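Reading time: 3 min

Stacking Blocks on a Shared Table: Group 4 Report

Hòa Hà, Ánh Doãn, Khang Võ, Thịnh Diệp
Course supervisor: Sidra Virk

1. What we wanted to find out

Our group looked at how well small cubes stay stacked when the top one is not lined up with the bottom one. The question came out of the Menura unit, where every group had to pick one simple arrangement of objects and write down what makes it stable.

2. Materials

We used black cubes from the class set and a white tabletop. The cubes have been used by other classes before us and the corners show it. We decided to keep them as they were and not sand them. For measuring we had a 300 mm steel ruler and a plastic protractor.

3. Method

Each trial used two cubes. One person placed the lower cube and a second person placed the upper one, either shifted to the side or turned. We waited 20 seconds and then tapped the table edge once with the ruler. If the upper cube stayed on, the trial counted as standing. We did 70 trials on Monday and split them evenly between shifted and turned.

Thịnh kept the table clean between trials, at least for the first half. After that we forgot a few times. Khang wrote the results on paper and Ánh typed them up later.

4. Results

Turning the upper cube made very little difference. All of the turned stacks stood, even at 45 degrees. Shifting mattered more. Small shifts were fine, but once the upper cube hung over by close to half its width, most stacks fell at the tap. A small turn together with a small shift was also stable, and we ended up using that as our normal starting position.

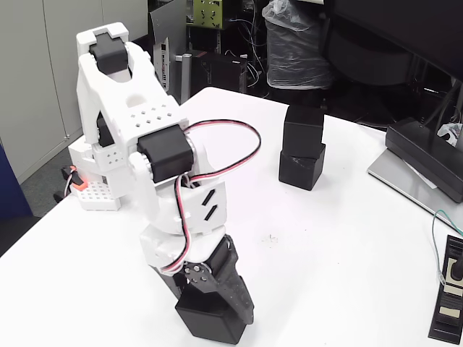 The tap was the weakest part of the method. Hòa tapped harder than Khang, and we did not record who did which trial. Next time one person should do all of them, or we should drop a weight from a fixed height.

5. Further work

Sidra Virk suggested trying three cubes, with the middle one shifted. We would also like to compare worn cubes with new ones. The raw sheets are in the Menura folder.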